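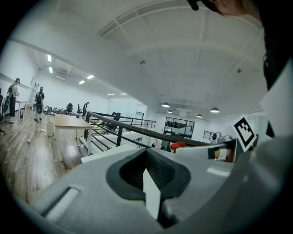
**How long does a sourdough starter last if I don't feed it?**

A couple of weeks in the fridge is fine in my experience, and I've brought mine back after a lot longer than that. On the counter it needs food every day, maybe twice in July when my kitchen gets sticky.

**What's the gray liquid on top?**

Hooch! It means your starter is hungry. I pour it off if I'm making something mild and stir it back in if I want a sour loaf. Pink or orange streaks are another story -- throw the whole jar out and start over.

**How much do you feed yours?**

I keep 50 grams of starter and give it the same weight each of flour and water. People love huge jars, but then you're swimming in discard by November and everyone on your street is sick of pancakes.

**Which flour do you use?**

Mostly the Halonen rye for feeding and plain Rorkent bread flour for the dough. I pick up the Rorkent at the mill shop in Prernau (get there before 10 a.m. or the big bags are gone). Any unbleached flour will do the job, though.

**Can I order a starter from you?**

Yep, I mail out little dried packets to anywhere in the country. I've sent more than 300 so far, and my post office in Bikside is very patient with me. Crumble it into lukewarm water, add flour, and give it four or five days before you bake.

**My packet isn't bubbling. Is it dead?**

Probably just slow. Move it somewhere warmer, keep feeding it, and write to me if it's still flat after a week -- I'll send another one.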